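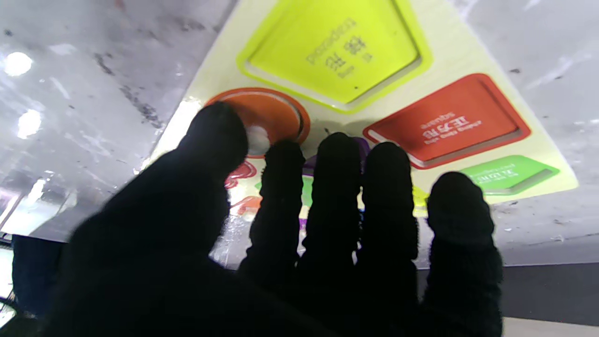

The Vendau 51 is a pre-moistened surface sampling kit for recovering enteric bacteria, including Shiga toxin-producing E. coli and Salmonella, from hard surfaces during an outbreak investigation. It is made for environmental health officers and infection control staff who collect samples on site and send them to a laboratory for culture or PCR. Flat areas such as benches and change tables are sampled with the sponge. Toys need the narrow swab as well: on a cream shape-sorting panel with an orange circle and red and green rectangles, the rim of each coloured piece is sampled separately from the face, and both go on the request form as one item.

Product code: Haledeo 397
Supplied as: carton of 8 kits
Storage: 2 to 25 °C, out of direct sunlight
Sterilisation: gamma irradiation
Single use only

Kit contents
One cellulose sponge on a snap-off handle, in a sealed bag with neutralising broth
One narrow foam-tipped swab in a screw-cap tube with neutralising broth
One pair of nitrile gloves, medium
One paper template, 10 × 10 cm
Two barcode labels and one chain-of-custody form

Neutralising broth
The broth inactivates residues of quaternary ammonium compounds, chlorine and peroxide left behind by routine cleaning. It does not neutralise glutaraldehyde. If a surface has been disinfected within the previous hour, record the product name and the time of application on the form so the laboratory can interpret a negative result.

The broth is pale straw in colour. Discard any kit in which it is cloudy or the bag seal is broken.

Sampling procedure
Put on the gloves and open the bag by the tear strip. Press the sponge against the inside of the bag to remove excess broth. Wipe the area inside the template with firm, overlapping strokes, first horizontally, then vertically, then turn the sponge and repeat on the diagonal. Return the sponge to the bag, snap the handle at the scored line and close the bag. Change gloves between sampling sites.

For seams, hinges, tap threads and recesses, use the foam swab. Rotate it while drawing it along the joint. Do not use the template on curved surfaces — write an estimate of the area on the form.

Transport and processing
Chill samples to between 2 and 8 °C immediately after collection. Do not freeze. Samples should reach the laboratory within 24 hours. The bag and tube withstand centrifugation at up to 3,000 × g, and the bag fits standard paddle blenders.

Limitations
A positive result shows that the organism or its genetic material was present on the surface. It does not establish that the surface was the source of illness. Recovery from porous materials such as unsealed timber, carpet and fabric is lower than from plastic or stainless steel, and the kit has not been validated for those materials. It is not suitable for collecting clinical specimens or for norovirus, for which the Macedo viral swab should be ordered instead.

Ordering
Cartons are dispatched from the Mudalthorpe warehouse. Health authorities with a standing account can request outbreak priority by marking the purchase order OP — orders received before noon leave the same day. Certificates of sterility are available by lot number.

Technical enquiries: Mireille Royer
Orders and accounts: Gilles Besson

Data sheet revised 2020-01-10. Replaces the December issue, in which the handle length was given incorrectly.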